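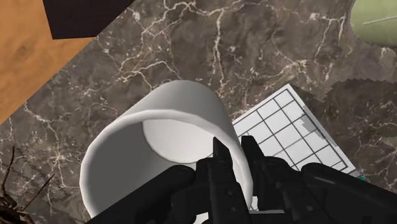
Grasp planner for rim grasps -- progress report
Anouk Goossens
May 11, 2025

Aim was to get the Stilley planner picking mugs by the rim from the wrist view only, in sim. No overhead camera. Old version (February) used a fixed approach angle and kept hitting the wall of the mug with one finger.

What changed. Planner now fits a circle to the rim, picks a point on it, lines the jaws up across the wall. One finger in, one out. Grid sheet next to the mug is for checking the pose estimate, the planner itself never reads it.

Ran 600 trials in Sirkari, random mug pose and random countertop texture each time. 43 failed. Most of the fails are marble -- rim detector picks up the veins as edges and the circle fit drifts off. Plain textures are fine. Tried a stronger blur first, made it worse becuase the rim goes soft too. Ended up masking by depth before the edge step, that is in the current branch.

Timing: planning call is 136 ms on the lab machine, good enough.

Still to do
- gripper covers part of the mug close in, so the fit has to be held from further back. Right now it just freezes the last one, bit crude
- shadow seams on the counter, havent looked at these properly
- handles. Ignored for now
- rerun with the Koval controller, gains are all diffrent

Code and logs are in the group folder, config for the runs is seed 993.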